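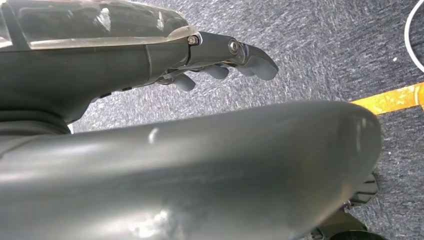 Tistcombe, December 9, 2025

Home | Rooms | Garden | Gallery | About me

The back room floor, then! I've been promising to put this page up for ages and it's finally here, so I can stop getting messages about it (you know who you are, Glenys). If you're new, we're doing up the house one room at a time, in between work and the weather, and the back room is the one I've been putting off since February because it was where everything went when we didn't know where else to put it.

I love a floor. I know most people get excited about paint and curtains, and fair enough, but I think you can live with nearly any wall as long as you like what's under your feet. I spent a whole evening on my hands and knees with a tape measure and a biscuit tin lid full of pencil stubs, working out where the bookcase should go, and had the best time.

The sorting out

We went through it box by box over two weekends. I gave 80 books to the school fair at Prornby and kept rather more than that, and I'm not sorry! The old camp bed went to my cousin. There was also a bag of single gloves, which I've put in the loft for reasons I can't defend.

The bill

The grand total so far is £269, and £100 of that was a rug I hadn't planned on. It was rolled up at the back of Edier & Son, behind the door mats, and I made the man unroll it and then roll it up again and then unroll it once more. It's gone upstairs for the time being and I'm not letting anybody walk on it in shoes.

Cleaning

Warm water, a drop of washing-up liquid, a well wrung-out cloth, and start in the far corner so you don't trap yourself by the window (I've done it). I had a go with my mum's vinegar mix as well, but the smell hung about all through tea and I went back to the plain stuff.

What's next

The skirting boards want a rub down and a fresh coat, and I can't decide between the cream we used in the hall and something a bit bolder. Then there's the bookcase to bring down the stairs, and the lamp from the landing, and I'd like a proper chair in there that you can tuck your feet up on. If anyone has a good way of stopping a rug from creeping, do tell me, as the sticky pads I bought last time stuck to everything except the rug.

Dede

Comments (4)

Glenys Bloxham
At last! Go with the bolder colour, Dede, you'll only wish you had. And I want to see that rug.

pattypan
Rubber mesh underneath, cut 2 inches smaller all round. Ours hasn't budged in years.

Dede Fiadzo
Thank you both! Mesh is on the list. Glenys, the rug gets its own page once it comes downstairs.

K. from Prornby
I think I bought some of your books at the fair. Was the one about canals yours? It has a shopping list in it.

Older pages | Newer pages | Back to Gallery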